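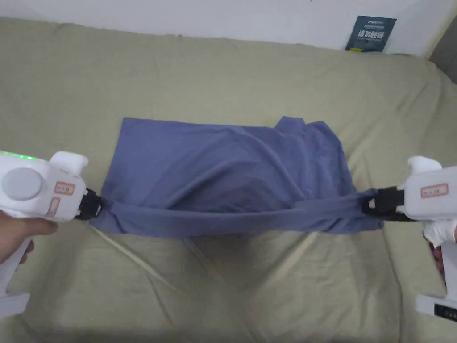
A blue-violet garment stretched over a pale green sheet.

The Long Way to Korelon

Spring football survives in Pritness on bus rides, borrowed practice fields and a kicking game that refuses to miss

June 23, 2024

The bus to Korelon leaves from the parking lot behind the high school, and it leaves early. The drive is 215 miles each way, most of it on a state highway with one lane in each direction. Linemen get the front rows because the seats there have more legroom. Quarterbacks and receivers sit in the middle. The kicker, the punter and the long snapper take the back row, next to the bathroom, and have done so since the team was founded.

Pritness plays in a four-team outdoor league with Korelon, Jillano and Amin. The players get a small check for each game and nothing for practice. Almost all of them have other jobs, and the coaching staff builds the week around that. Meetings are held at night. Film is sent out by phone and watched on lunch breaks. The full roster is together on the field for only three practices a week, and one of those is a walk-through.

It shows at times. Pritness has had trouble all year with the things that take repetition, such as picking up a blitz or passing off a receiver in zone coverage. In the opener against Jillano, the offense burned its timeouts before halftime because the play call kept coming in late. The staff responded by cutting the playbook nearly in half. There are fewer formations now and far fewer shifts, and the quarterback wears a wristband with plays grouped by color so that the sideline can signal in a single word.

The smaller playbook has helped the running game most. Pritness runs inside zone, outside zone and a counter play that goes to the tight end side, and it runs them from the same look. Against Amin, the counter was good for a first down nearly every time it was called in the second half. Amin started crowding the line of scrimmage, and Pritness threw over the top for the touchdown that settled the game.

The defense has been steadier. It is built on a veteran group of linebackers who played together in college and came to the team as a set. They are not especially fast. They tackle well, they line up right, and they talk before every snap, loudly enough to be heard from the bleachers. Opposing coaches in this league tend to test a defense early with screens and draws, and those calls have not worked against Pritness.

Then there are the specialists in the back row. The kicker has not missed inside the 40 this season, and in a league where most games are close, that changes how everyone plays. Pritness will run the ball on third and long once it is in range and take the points. Fans have been known to boo this. The staff does not mind.

Road games are the hard part

At home, Pritness is a comfortable team. The stadium holds 3,000 and belongs to the school district, with concrete stands on one side and metal bleachers on the other. The wind comes in over the open end, and the home players know what it does to a deep ball. Students get in free with a canned food donation. After the game the gates are opened and children are allowed onto the field to run around until the lights go off.

On the road, little of this applies. Amin is the closest opponent, and its field is laid inside a running track, so the crowd sits a long way off and the place feels quiet even when it is full. Jillano plays on grass that is cut short and gets chewed up between the hash marks by the fourth quarter. Korelon has the best facility in the league, a true football stadium with a large video board, and also the loudest crowd. Visiting offenses there go to a silent count for most of the night.

Pritness has lost both of its last two games in Korelon. The first was close until a fumbled punt. The second was not close at all, and the team rode home without anyone putting a movie on.

The league does not pay for hotels on one-night trips, so the bus turns around after the game. Players eat in the parking lot - usually sandwiches, sometimes barbecue if the home club is feeling generous - and then try to sleep. A few have to be at work not long after they get back. The trainers have learned to do most of their icing and wrapping before the bus pulls out, as it is hard to treat an ankle in an aisle.

The coaches have tried different ways to make the trip easier. Last season they arrived as late as possible to keep the day short, and the team came out flat. This year they are leaving earlier and stopping on the way at a community college field, where the players get off, stretch and go through the opening script in T-shirts. It adds time to the day. The staff thinks it is worth it, and the team has scored first in both road games since the change.

What is left to play for

The regular season runs into August, and the top two teams meet for the title. Korelon is in good position for one of the spots. Pritness and Jillano are chasing the other, and the tiebreaker between them is head-to-head record, so their rematch is likely to matter more than anything else on the schedule.

Before that comes the trip to Korelon. The matchup to watch is on the edges. Korelon has two pass rushers who line up wide and come upfield hard, and Pritness will be without its usual left tackle, who hurt his knee in practice and has been replaced by a converted guard. Expect the tight end to stay in and block on that side. Expect plenty of counter as well, which is a good call against ends who rush that way.

Korelon has its own concerns. Its offense depends on long passes, and its quarterback holds the ball to let routes develop. When he is kept in the pocket and made to throw short, drives tend to stall. The Pritness linebackers will probably drop more than they rush and leave the pressure to the front four.

If it comes down to a field goal, Pritness likes its chances. The end zone on the south side is the harder one to kick toward, with a crosswind that picks up after dark. The kicker plans to spend most of warmups down there.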